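**Ticket 1145 — listing photos in wrong order, floor area missing on Plisora feed**

Opened by: Tamara Ivanyshyn, Gomville Realty
Assigned to: Živko Hoxha, Gotance support
Status: waiting on client

**Tamara, 9:15**

Good morning. We have a problem with the listing for the house on Mladenović Road, number 349. In our own system everything is correct, but on the Plisora portal the floor area is blank and the photos are mixed. The kitchen should be first and the bathroom is first. The vendor has noticed it and she is not happy with me.

What I have tried already:

- saved the listing again without changes
- took out the floor area and typed it again
- logged out, cleared the browser, logged in

None of it changed the portal.

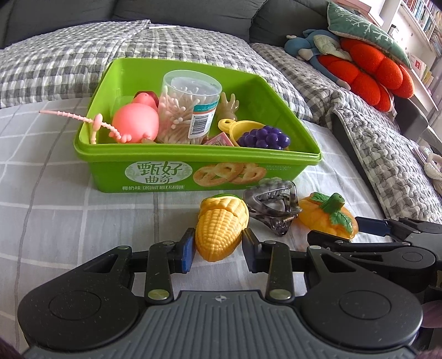 The other listings in our office look fine. I checked five of them and all have the area and the right colour of the "new" banner. It is only this one, and it was copied from an old rental listing of the same house, if that is useful to know.

**Živko, 10:40**

Thank you, the part about the copy is useful. When a sale listing is copied from a rental, the area stays in the rental field. Your screen shows both in the same box, so you cannot see the difference. Plisora reads only the sale field and receives nothing.

Please do this:

1. Open the listing and go to *Property details*.
2. Change the type to *Land*, save, then change it back to *House* and save again.
3. Type the floor area one more time.
4. Wait 15 minutes before you look at the portal.

**Tamara, 11:20**

The floor area is there now, thank you. The photos are still in the old order. I dragged the kitchen to the first place and it stays there in our system, also after refresh. 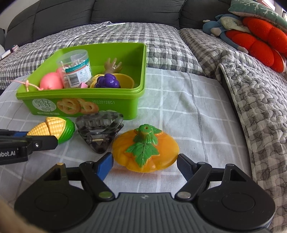

*toy pumpkin on a grid-patterned sheet*

**Živko, 13:05**

I looked in the feed log. The order numbers from the rental were copied too, so two photos have number one and the portal picks the older. I have cleared the numbers from our side. Please drag any photo to a new place and back again — this makes the system write fresh numbers — and then press *Publish*, not only *Save*.

**Tamara, 14:30**

Done. Kitchen is first. But the open home time is now showing one hour early. Should I make a new ticket for this or can it stay here?

**Živko, 14:45**

It can stay here. Which time zone do you see under *Office settings*?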